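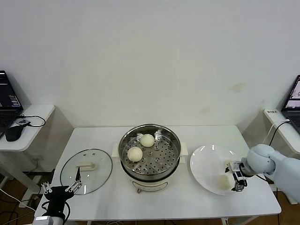
Is the Filoden two-arm kitchen kit worth buying if you've never owned a robot before? Only if you like tinkering, because you'll spend your first two weekends on setup and teaching before it does anything useful with your dinner.

I've had mine since March and I get asked that a lot, so let me spill the rest. The kit comes from Inwood Robotics and you get two arms, a gripper for each, the control software and a fat bundle of cables. It doesn't come with a table. I bought a plain white one and clamped everything down, and I'd tell anybody to get the heaviest table they can carry up the stairs!

My test job was steamed buns, mostly because I eat a silly number of them. One arm deals with the glass lid and the other works over the plate. You teach it by moving the arms yourself while it records, and the manual asks for 48 run-throughs per task. I got decent results at 62. Then I got greedy and went up to 100, and the lid part got noticeably smoother (the plate part, not so much).

What I like: it's gentle. I was sure it would mash every bun flat, and the grip force setting is so easy to find and change that I had it sorted in one evening. The arms are quiet too, quieter than my fridge.

What bugs me: glass. The lid's handle is fine, but if the lid gets set down a few inches off from where you taught it, the arm dithers around like it lost its keys. The Awan add-on camera is supposed to help with that and costs $201 extra. I haven't sprung for it yet. Also the cables, oh my gosh. Buy some clips.

Support was good. I wrote to the Fallby service desk over a joint that kept clicking, and they sent a new part within the week, no photos or forms needed.

Would I buy it again? I think so, yes, though I'd wait for a sale. If you just want hot buns, get a steamer and a pair of tongs. If you want a hobby that sometimes makes lunch, this one's a lot of fun. Four stars from me, and I'll update this if I cave on the camera.

Posted May 3, 2024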